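Student Projects > Local History and Everyday Life

September 25, 2024
By Gunnel Haugen

Bread Before Yeast Packets: What I Learned From a 1753 Household Book

My project started with a photocopy. Our teacher, Horacio Urrutia, had a folder of pages from a household book kept in Birndale in 1753, and we were each told to pick one page and find out as much as we could. Most people in class went for the medicine pages (there's one with snails in it, so I get it). I picked the bread page and I'm so glad I did!

The page is short. It has a list of flour amounts, a line about "barm from the last brewing," and a note in the margin that says the loaf of the week before was "heavie and sowr." No oven time, no temperature, and nothing about how long to knead. Whoever wrote it already knew all that, and was only writing down the parts that changed from week to week. That was my first big surprise. I had expected a recipe, and what I had was closer to a diary.

My question became: could a person today bake from this page and get something you would want to eat?

First I had to find out what barm was. It's the foam that rises on top of ale while it ferments, and it's full of live yeast. Households that brewed had it handy, and households that didn't had to buy it or beg some from next door. So bread and beer were tied together in a way I'd never thought about. If the brewing went badly, the bread went badly too. The margin note made a lot more sense after that. I think the barm had gone off, though I can't prove it.

Next was the flour. The page calls for "maslin," a mix of wheat and rye that was sometimes grown together in the same field and cut together. The mill shop at Montecinos sells both kinds stone ground, and the woman at the counter let me smell the two side by side. Rye smells a little like wet hay, in a nice way. I went with 30 percent rye for the first loaf and 40 percent for the second, because the page gives its amounts in measures that don't match anything on our kitchen scale and I had to make a guess.

I didn't have barm, so I made a starter from flour, water, and the bottom of a bottle of unfiltered ale. It smelled like bananas for a day and then like a gym bag, and then it settled down and started to bubble properly. My brother named it Dranedden after the place our grandmother came from. I fed it every morning before school.

Loaf one was a brick. The crust was great, dark and crackly, but the inside was damp and so tight that the knife squeaked. I wrote "heavie and sowr" in my notebook and felt very close to whoever held that pen in 1753!

For loaf two I changed the rising time. I let the dough sit overnight in the coolest corner of the pantry, covered with a towel, and baked it in a heavy iron pot with the lid on. Even with more rye in it, this one rose. It had real holes in it and a flavor that kept going after you swallowed. My dad ate his with butter and salt, standing up, and went back for more.

There are problems with my test and I want to list them fairly. I changed the flour and the rising time together, so I can't say for sure which one helped. A modern oven holds its heat, and a brick oven slowly loses it. My ale was from a store. And I only read one page out of a whole book, which is like judging a family by one grocery list.

If I did this again I'd try it with Prudunus wheat, an old tall kind that Mr. Urrutia read about, and I'd keep the flour the same in every loaf. I'd also ask to see the brewing pages. I keep wondering if there's a bad batch of ale written down the week before that sour bread.

We use cookies to remember your settings and count visits. By staying on this site you accept our cookie policy.

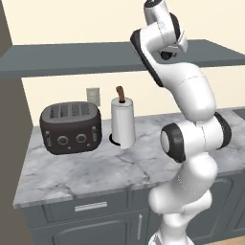
Thank you to Mr. Urrutia for the folder, and to the mill shop for answering so many questions on a busy morning. The starter is still alive in our fridge, and anyone in class who wants a spoonful should bring a clean jar.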